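Gripper pads slipping on round things
posted by Nirow, 11/11/2020

I built a hand-held gripper at home with ribbed blue pads. It holds a phone case fine but fruit rolls out when I squeeze.

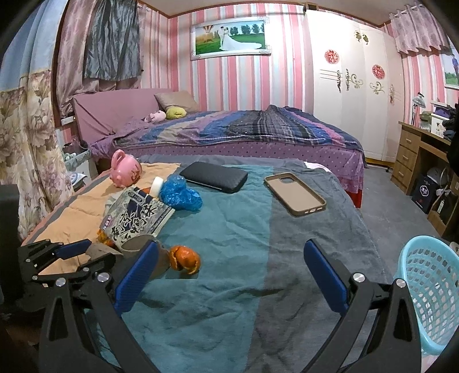

Both jaws open, mandarin just past the left pad.

Trelon
Check your pivot pins for play first. Mine were loose - 4 new ones sorted it.

Dumitrescu
Softer pads. I've had mine on since August.

Zonum
Same problem, following.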